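Ponisa Kitchen Table Learning Programme
Interim progress report to the Lilta Fund, prepared by Philomena Lynch 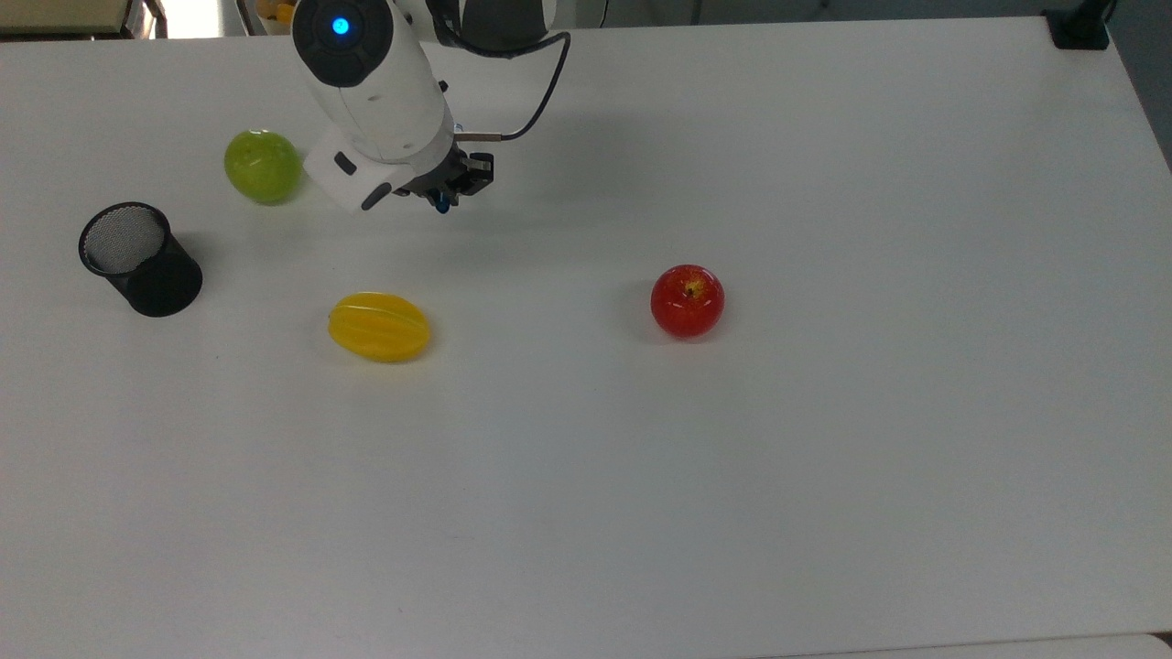

What does the grant pay for at this stage?
The current instalment covers the sorting and naming sets used at the tables, the replacement of worn items, the printed activity cards and the hours of two part-time session leaders. Room hire and insurance are met from Ponisa's own budget and are not charged to the fund.

1. Period covered

The report covers the work since the last instalment was released and runs to the end of August. Figures for attendance are taken from the sign-in sheets. Spending is reported separately by Satish Devadiga in the finance return.

2. Table sets

Each set is built on fruit and a small number of desk items. The fruit part of a set is meant to include some kinds that most learners can name at once, such as a red apple, and at least one that many have not handled. Star fruit has been kept in that role. Its ridged shape gives learners something to describe by touch and by outline, and the session leaders report that it produces more spoken language than any other item on the list. Green fruit is used next to red so that colour words can be practised apart from the name of the fruit.

The desk items are there for contrast. A black mesh pen holder is on the standard list. It is used for "in", "beside" and "behind", and also as the odd one out when learners are asked to group things by kind.

Sets are laid on a plain white table. During the first months patterned cloths were tried at two of the sites, and learners with low vision had trouble finding the edges of smaller items. The cloths were withdrawn. Wide gaps between items are now written into the layout notes, as crowding caused the same difficulty.

3. Delivery

Sessions ran at 4 sites. Attendance over the period came to 203 learner visits. Loan Chu led the morning groups and Cengiz Bayram the afternoon groups, which start at 2 p.m. Group size is limited to eight. Two afternoon sessions were lost to a heating fault at the Kahraman Centre and have been rebooked for the next period.

The order of activities was changed once. Naming used to come first, followed by sorting. Several learners with little English withdrew from the naming round and took no further part. Sorting now comes first and can be done without speaking. Naming follows when the items are already familiar. Both leaders wish to keep the new order.

4. Activity cards

A revised pack of 25 cards has been printed by Jumell. Each card gives one task, one layout and the words to be practised. The previous pack put several tasks on one card and leaders were found to be skipping the later ones. Text size has been increased and the cards are now matt, after complaints of glare under the ceiling lights.

Three errors were found in the first print run. On one card the words "left" and "right" had been swapped. The other two had the wrong card number. Jumell reprinted all of them at no charge.

5. Storage and replacement

Items are wiped after each session and packed in lidded boxes with a contents list fixed inside the lid. Returned boxes are checked against the list by Sawsan Najjar. Losses have been low and mostly concern the small desk items. The star fruit is slower to replace than the apples, as only one supplier carries it, and delivery can take up to 3 weeks. A spare is now held centrally.

6. Matters outstanding

The written guide for new leaders is late. A draft exists for the sorting tasks, but the section on position words has still to be tested with someone who has not led a session before. Loan Chu will arrange this.

The Kahraman Centre has asked whether the sets may be borrowed between sessions. No decision has been made. The boxes would need a second check on return and there are no hours in the present budget for it.

Tables at one site are narrower than specified, and the layouts on the longer cards do not fit. The site has offered a different room from next month. If the move falls through, a shortened layout will be written for those cards.

7. Request to the fund

Approval is sought to move the unspent part of the printing line to the replacement line. The total budget is unchanged. The revised table is attached to the finance return, and questions on it should go to Satish Devadiga.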